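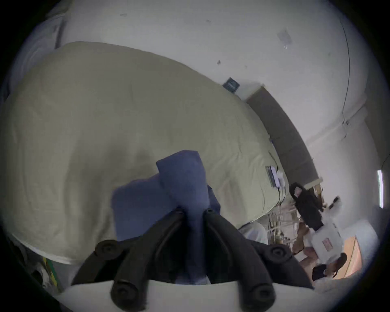
Gripper notes, because a few of you asked how I look after the handheld one. This is the two-finger gripper, same as most of us are using for cloth.

Before each session I check the joints. Hold one finger still, wiggle the other. If there's play at the pivot, snug the screw a quarter turn and try again. Too tight and the fingers come back slow.

Fingertips get wiped with a damp rag, then a dry one. Lint is the main problem with folding work. It packs in where the fingers meet and the tips stop closing all the way.

My closing test is a strip of printer paper. It should hold against a light tug at the very tip. If it only holds farther back, the fingers are out of line - loosen both, close them on a flat ruler, tighten again.

Lens next. Microfiber only. I used a T-shirt once in July and got a scratch that showed up in every fold after that.

Pads: I swap them at 2000 closes. Nattawut Mahawong gets more than that out of his but he mostly does towels. The Zaltden pads fit if you trim 2 mm off the back end.

No oil on the pivots. It ends up on the sheets. Dry graphite, a tiny bit, and work it open and shut 70 times before you touch any fabric.

Still looking for a source for the small return springs. The last pack I bought had 22 in it and half were too stiff. If you've got a good one, post the part number.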